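Grevby midfielder Elin Lougher signs first full-time contract with Nerkley

For immediate release, March

I've been running the press desk at Nerkley for long enough to have written a fair few signing announcements, and I still get a kick out of the first-contract ones. So I'm very happy to tell you that midfielder Elin Lougher has signed a two-year deal with us and will join the first-team squad right away!

If you follow the lower divisions you may know her already. Elin came through at Grevby, where she played 148 games and wore the armband for the last 2 seasons (she'd want me to mention that one of those games was in goal, after a red card, and that she let in three). She's been playing part-time until now, fitting training in around a job at a garden center, and this is her first full-time contract.

Our head coach, Géza Boros, had been after her for a while. He drove up to Grevby one evening in the rain, stood behind the far goal with a cup of soup and called me before he'd even got back to his car.

"She wants the ball when everyone else is hiding from it," Géza told me. "I don't need her to change anything. I need her to do it at this level, with better players around her, and I think she'll enjoy that a lot."

Elin was in at nine in the morning to sign, with her mom and her old youth coach along for the ride. I asked her how it felt and she laughed for a bit before she could answer.

"I keep checking my phone in case somebody's called to say it was a mistake," she said. "Grevby gave me everything and I cried when I told the girls. But I've wanted this since I was tiny, and I can't wait to get going."

She'll wear number 22, and yes, shirts with her name on them will be in the club shop by the end of the week - please be patient with the printing line, it gets busy!
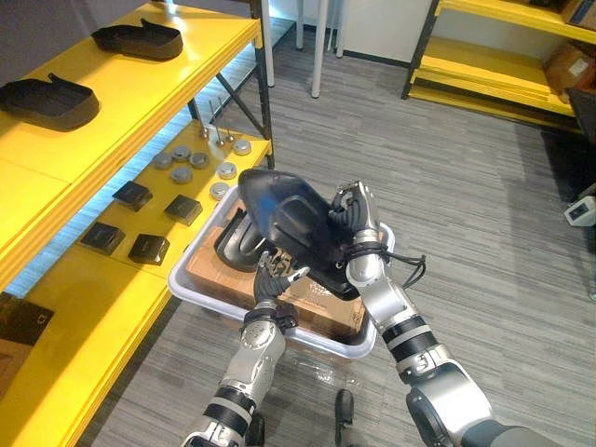

Her first chance to play comes in the home game against Lornero, which kicks off at 3 p.m. Géza says she's fit and in his plans, though he wouldn't tell me if she starts (I did try). We've sold 3200 tickets so far and there are still seats in the east stand. Kids under 12 get in free with a paying adult, and the gates open at 1:30 p.m.

Grevby supporters who'd like to come and cheer her on can buy at the home price for this one. Just show your Grevby season card at the ticket window. We've also agreed to play a preseason friendly at their place this summer, with all the gate money going to their girls' teams. I'll send out the date once both clubs have settled on it.

Reporters who want time with Elin or Géza before the Lornero game should get in touch with me at the Nerkley press office by noon the day before.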